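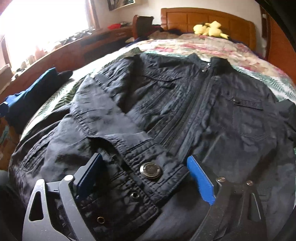 Black jacket on the bed, collar end up.

Dye notebook, Saturday, September 21, 2019

Walnut day! Three buckets of hulls have been sitting in rainwater under the bench since the last entry and they smell dreadful, sort of like a pond with a pub carpet in it. The liquor is so dark you can't see a spoon a finger's width under the surface. I've been looking forward to this all week.

The question for today is still the black one. Lucía wants a proper deep black on wool from walnut and iron, no logwood, and so far we've had a lot of very handsome browns. The jacket is my target colour, or near enough. It has a bit of blue in the light parts and I'd love to get that coolness out of a plant. Walnut pulls warm every time, so I suspect indigo underneath is the answer, but I wanted to see how far we can push it without.

Setup. Strained the hulls twice, first through the colander and then through an old pillowcase (wear gloves, I didn't the first time, and my left hand is now the colour of a cello). Big steel pot, filled to just under the rivets. Skeins are the Soler two-ply, scoured on Thursday evening and left soaking overnight. 4 skeins in all, tagged with knots in the tie ends as usual: one knot plain, two knots alum, three knots iron first, four knots iron after.

Brought it up slowly. Yolanda's notes say to take an hour getting to a simmer and I've always cheated on this, but today I did it properly and I do think it's more even. Kept it just steaming after that, never bubbling. Turned the skeins every time I remembered, with the long beech stick and then with the other stick when the first one rolled behind the boiler.

Results so far, wet:

One knot. Lovely mid brown, a bit like strong tea. Very even, even inside the ties.

Two knots. Richer and redder. Pornthip will want this for the shawl border, I'd put money on it. Keep back a length for her.

Three knots. Disappointing. Went in grey and came out a flat drab brown, and it already feels harsher than the others. I weighed the iron at 5 grams and next time I'd halve it.

Four knots. Oh, this one is good! Took it out of the walnut, lifted the pot off the heat, stirred the iron in and put the skein back. It dropped through about three browns while I stood there and landed on something very nearly black. In the shade I'd call it black. By the door it goes to a dark bitter chocolate.

So iron afterwards, clearly, and a gentle hand with it. Left that skein in until the pot was cool enough to put a wrist against, then rinsed until I got bored, then rinsed again. There is still some brown coming out, so it needs a proper wash with the neutral soap on Monday and another look once dry.

Cotton. Threw in a strip of the Plaredby calico at the end to use up the bath, no mordant, no expectations. It came out a soft mushroomy beige and I like it far more than it deserves. Elfriede rang while it was in and suggested soaking the next bit in oak gall first. She does this for all her cotton and gets greys out of it that I'm frankly jealous of. Galls are in the blue tin, top shelf, unless Boyang has had them for his ink.

Also from Elfriede - the Tresterside group saves its spent hulls and dries them for a second go. Apparently the second bath is weaker but much clearer in colour. I've spread ours on the feed sacks outside under the mesh. Please don't tip them on the compost!

Indigo, for next time. The vat wants reviving, it has gone a dull navy on top and there's hardly any flower. Warm it, feed it, leave the lid on, leave it alone. I want a mid blue on the wool first, two dips at most, then walnut, then the small iron. If the sums in my head are right, the blue should cancel that chocolate cast by the door. Plan is 29 grams of wool per test skein so they match the set from the Catumley fleece and we can lay them side by side.

I'd like a finished black by December so there's time to dye enough for Lucía's coat yarn in one go. Trying to match a walnut black across two baths sounds like misery.

Jobs
Wash four-knot skein, neutral soap, dry out of the sun
Light test: card half covered, south window, all the skeins plus the calico
Ask Yolanda what she paid for the last lot of iron
New pillowcase
Scrub the steel pot before anyone wants it for weld, there's a ring round it at the waterline and yellow shows everything

Later: four-knot skein is nearly dry on the outside and has lightened a shade. Still very dark. Still very pleased with it.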